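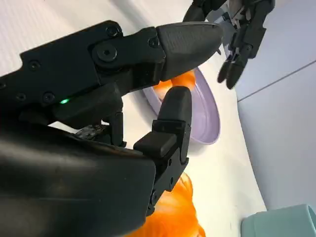 About Clalico

Plates, mugs and small pumpkins, hired out from Ostport

We hire out tableware in colours people smile at. If you've been to a supper club, a school reunion or a slightly chaotic village harvest lunch anywhere near Ostport, there's a fair chance you've eaten off one of our plates (and if you turned it over to see where it came from, thank you, we love people who do that).

Clalico began with a single trestle table at the Girard Street market, selling odd plates from house clearances. The plates sold slowly. What people kept asking was whether they could borrow a whole lot of them for a weekend and bring them back afterwards. We said yes to one christening party, then to a retirement do, and by the next spring we'd given up the market stall and taken the downstairs of the old Kollotov building, behind the chandler's. We're still there. It has thick walls, a very good sink and a loading door that sticks when it rains.

These days we look after 2,000 plates and 900 mugs, in 14 colours. You can hire ten of something or several hundred of it, and you can mix colours as wildly as you please.

What we're mad about

Colour, mostly. There is so much white tableware in the hire trade, and plenty of it is lovely, but we wanted shelves that looked like a sweet shop. Lavender was the first colour we bought in any quantity and it's still the one that goes out most. It's a soft, greyish sort of lilac on a dull day and much bluer in the sun, and it makes nearly all food look good. Beetroot on lavender! Scrambled eggs on lavender! A plain slice of buttered toast looks as if somebody has made an effort.

After lavender came the pale teal mugs, which we chose because they sit so happily beside it, and then mustard, then a brick red, then a dark green that we argued over for weeks and now can't keep on the shelf in December.

We also care a great deal about rims. A shallow plate with a low raised rim will hold gravy, stop a runaway pea and still stack neatly with its neighbours. Our first batch were completely flat and we spent a whole summer apologising to people for their tablecloths. The flat ones have been retired to cake duty.
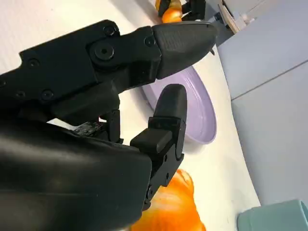 Joanna Pellew
Founder and head of the plate shelves

I get asked how you choose things for a table when you don't think you've got an eye for it, and my answer is always to put three things down and look at them. A plate, a mug and one thing that grew. That's how we try out every new colour at Clalico. We have a big white table for it with plain walls near by, and we move things about until they look comfortable together. Sometimes it takes two minutes, and sometimes we come back after lunch and start again.

The thing that grew can be a lemon or a handful of radishes or a fig. In October it's a pumpkin, every single time, and I make no apology for how much I look forward to it.

I came to all this from a school kitchen, where I worked for years and where the crockery was beige. I can still carry a frightening number of plates at once. What I took from that job was a respect for anything that stacks, and a belief that children eat more lunch when the plate is a nice colour. I couldn't prove that to you, but I've watched it happen at a lot of parties.

My own favourite thing in the whole shop is the teal mug. It's straight-sided, with a proper loop of a handle that you can get your fingers through, and the inside is a slightly deeper shade than the outside, so you get a little surprise when you reach the end of your tea. We use them ourselves every day. They've held soup, pencils, daffodils and, at one memorable wedding, the rings.

The pumpkin months

Our other great enthusiasm arrives in crates. Three autumns ago a grower outside Ostport had a glut of miniature pumpkins and asked if we'd like a few to put out on the counter. We took two boxes and they were gone by teatime. Last year we sent out 2,000 of them, tucked in with the plate orders, and we could have sent more.

We sell three sorts. There's a plain orange one and a plain cream one, both very handsome, and then there's the stripy one, orange streaks over creamy white, squat and deeply ribbed with a short little stem sitting in the dimple. The stripy one is the star. Every one is marked differently and people really do stand at the counter for ages picking out theirs. One on each plate makes a place setting all by itself, and guests can take them home.

A few things we've learned about them:

Put them on a cool surface and they'll keep for weeks. A sunny windowsill will finish them off much faster.
Never lift one by the stem. Cup it from underneath, or hold it round the ribs.
Stand it on the plate before you decide on napkins. Orange is bossier than you expect.
Lavender underneath is our pick for the stripy ones, and dark green for the cream.

Pumpkins are sold, not hired. We had to add that line after somebody very kindly brought theirs back in November.

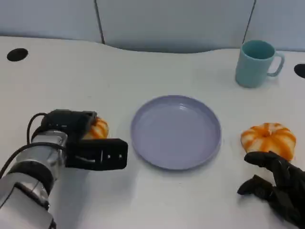 How hiring works

Tell us how many people are coming and what you're feeding them. That's enough to get started. We'll suggest plates and mugs, and if you're near enough to call in, we'll lay out a setting or two for you on the white table so you can see the colours side by side. Bring your tablecloth if you have one, or a scrap of the fabric. People bring in flowers, paint charts and once a bridesmaid's shoe, and all of it helps.

You collect the day before, or we deliver within Ostport and the villages along the estuary. Everything comes in padded crates with a card in the top saying what's inside. Scrape the plates, put them back in the crates and we'll do the washing up. Yes, really. It's the part customers thank us for most, and with the radio on and the good sink full we quite enjoy it.

Breakages happen. We charge the cost of the replacement and nothing on top, and we'd much prefer you used the plates with pleasure than tiptoed round them. Chipped pieces don't go back out. They go to a mosaic group at the Girard Street hall, who have made a splendid wall out of our mistakes so far, including rather a lot of mustard.

Who comes to us

All kinds of people. Couples planning a wedding on a farm, allotment societies, a choir that has soup after every concert, parents who've looked at the price of a pack of paper plates and had a think. We do a lot of small orders and we like them very much. A table for six gets the same care in the packing as a marquee.

We also lend a box of mixed plates and mugs to any Ostport school that wants one for a term, free, for table laying and tea parties and general practice at being a host. They come back with the occasional sticker on them, which we leave on for a bit if it's a good one.

Come and see the shelves

The shop is on the ground floor of the Kollotov building, through the blue gate. We're open in the mornings and until four in the afternoon, later through October when the pumpkins are in. Ring the bell if the loading door won't budge, and give it a shove near the bottom while you wait. The kettle's usually on, and you can choose your mug.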